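Monday, glove bench

Back on the nitrile gloves from Urkeno (the long-cuff ones, lot 534). Khanyisile wants to know if we can stretch the change-out time for the solvent crew, so I cut ten swatches from the palm and started them in the permeation cells before coffee. First breakthrough came at 97 minutes, which made me pretty happy! The thumb crotch is still the weak spot though – it always is with this style.

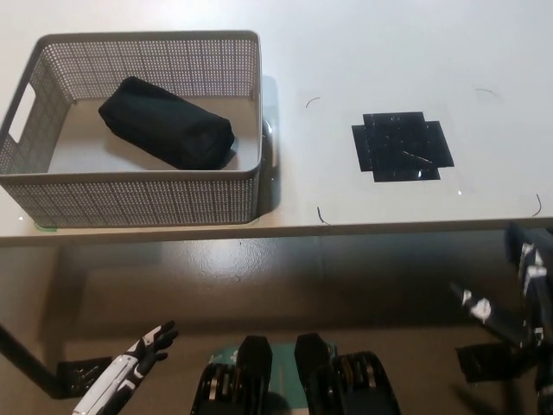

Rolled black cloth in the gray basket, white table.

Two more swatches to run after lunch, then the cuffs. The Gralta pair went to almost 167 minutes last month but everyone hated wearing them, way too stiff for picking up small fittings. Keabetswe, if you read this, please leave cell 4 alone, the seal is touchy and I only just got it to sit right.

Need to order more O-rings from Pryor.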